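Gallery: The Week the Hand Wouldn't Let Go

Iltesar demo room, log and pictures by Cherry Mae Abella

Regulars will remember that in January our handover routine did 367 passes without a complaint, and that I wrote a rather smug post about it. On Sat 30 March it closed its fingers on a card and kept them closed for 142 seconds, with the other end of the card still in Raju's hand. Raju is a patient man. He let go at 30.

The release command went out on time, every time we sent it. The gripper acknowledged each one, politely, and stayed shut. Clavbridge, who look after our controller software, asked if we had tried turning it off. We had – the fingers hold position on power loss, a safety feature, so off was the one state guaranteed to change nothing.

The handover station, with the payment terminal on the desk for the shop routine. Card passes are the bread and butter of this setup and the reason we have opinions about finger rubber.

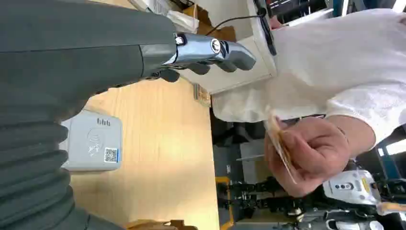 The cause was a force threshold. Someone (me) had copied a settings file over from the Dedis arm, where letting go means waiting until the person pulls hard enough to prove they want the thing. For a crate that makes sense. For a piece of card it means pulling until the card tears, and Raju had been brought up not to tear other people's cards.

No one was hurt. It still went in the safety log, under "unexpected retention," a category we had to add. The form wants a severity score out of 100 and I gave it 15. Raju asked for the score to be reviewed upward.

Over at the box table we went through the five-fingered hand next, in case it had picked up the same file. It had. It had simply never been asked to give anything back to a person, only to put things down, and the table doesn't pull.

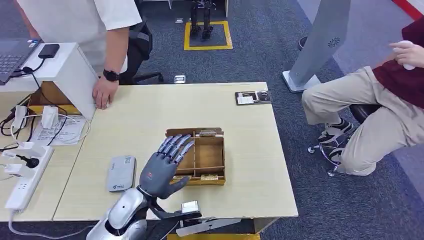
So the new rules are short. Every hand gets its own settings file with its own name on it. Nobody holds the other end until the release has been tested on a clamp. And the stop button now opens the fingers slowly if the load is under a set weight, which took Clavbridge two days and took me one long apology by email.

Card passes start again on Monday with the clamp standing in for Raju. He has offered to supervise from a chair.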